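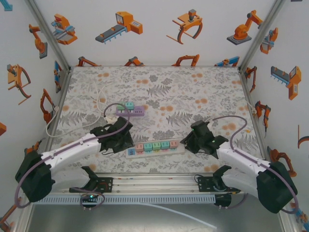
Speaker notes: Small newsrooms and the front page
2023-06-29

Slide 1. Opening
Good morning, and thank you for the invitation. I work on the front page of Bullora, a weekly paper with seven people in the newsroom. We print 1215 copies. Please stop me if I speak too fast.

Slide 2. Who decides the cover
Explain our meeting. Everyone may propose a cover, also the person who does the layout. The editor decides, but she must give her reasons aloud. Mention that this rule is from February, after the dispute about the Clilden cover.

Slide 3. The Clilden cover
Show the drawing only after I tell the story. The town council of Clilden closed the public library, and our cartoonist drew the councillors as children who burn their homework. We received 32 letters. Most were angry, and ten of them we printed in full.
Pause here. Ask who in the room would print it.

Slide 4. What we did wrong
We did not call the library workers before printing. They learned about the drawing in the shop, like all other readers. Two of them felt that the joke was on them – I still think they had a point.

Slide 5. What we kept
We did not apologize for the drawing itself. Read the short editorial, first paragraph only.

Slide 6. Other papers
Pană puts satire on the last page and never on the cover. Fleltura has no cartoonist now and buys drawings from outside. Do not say which is better, people from both are in the room.

Slide 7. Questions
If there is no question, start with the one about advertisers. Answer: one left, and came back after about a month.
Leave the email address on the screen.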